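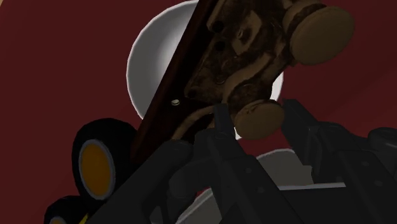 Trokbridge, April

How to hang a plate rail in an old house

A plate rail is a narrow shelf near the top of a wall, with a groove or a lip so that plates can stand up and face the room. Putting one up takes an afternoon if the wall is sound, and longer if it is old plaster like ours.

What you need: the rail, a long level, a stud finder, a drill, wood screws, wood plugs to match, a pencil and painter's tape. Get a second person for anything longer than your arms can hold.

Choose the height first. Stand your tallest plate against the wall and mark its top, then make sure there is room between that mark and the ceiling to lift it out. Ours sits level with the top of the door trim, and that looks right in most older dining rooms. If the ceiling slopes, follow the level and ignore the ceiling.

Find the studs and mark each one on a strip of tape just below where the rail will go. Old framing is often uneven. In our dining room on Flustby Street two studs stood close together and the next was a long way off. Check each mark with a thin nail where the rail will cover the hole.

Hold the rail up and move the stud marks onto it. Take it down and drill the screw holes on a bench, with a wider recess at the front of each hole for the plug. Drill slowly near the ends, where the wood likes to split.

Finish the rail before you hang it. Sand with the grain, wipe off the dust, and put on the stain. Let it dry overnight. I used 3 thin coats of varnish and sanded lightly between them. Do the back edge too if the wall ever gets damp.

Hang it with one screw near the middle, left a little loose. Set the level, drive a screw at each end, then do the rest and tighten the middle one. Tap in the plugs with a dab of glue and trim them once the glue is hard.

Plates with a shallow foot can slide. Faraji Mugo, who did the rail in our hallway, tacks a thin strip of wood along the front edge. Small dots of museum putty also work, and they peel off later.

Wait a day before loading it. Put the heavy plates over the studs and the light ones between.

Vlasta Gajdoš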